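Marmalade season is almost here!

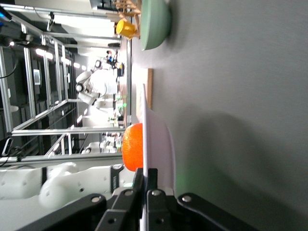 An orange, a white plate and the big green bowl.

I have been waiting for this since July. The bitter oranges come in at the market in Vandau right after the holidays, and I've already cleared two shelves in the pantry (goodbye, mystery pickles). Marmalade is my favorite thing to make all year – more than pie, more than bread, and I really love bread.

Last winter I finally got a batch I was proud of, and most of the credit goes to Lăcrămioara Bratu, who taught the Saturday class I took over in Flendar. She had us soak the sliced peel overnight in plain water with the seeds tied up in a cloth, then simmer it all until you could squash a piece of peel between two fingers. Only then does the sugar go in. I had been adding it way too early for years and wondering why my peel came out like shoelaces!

The other big change was the pan. I used to cram everything into my tall soup pot and stand there forever waiting for it to set. A wide, low pan gets there so much faster, and the color stays bright instead of going brown. I test on a saucer from the freezer, same as my aunt did, and if it wrinkles when I push it I turn off the heat and let it sit a while before filling the jars, so the peel doesn't all float to the top.

This year I want to try one batch with ginger and one with a spoonful of dark honey. My sister in Bruken wants hers plain and has asked for six jars, so we'll see how generous I feel. If you've done a ginger one, tell me if you used fresh or candied – I can't decide.

Last updated: 2025-12-22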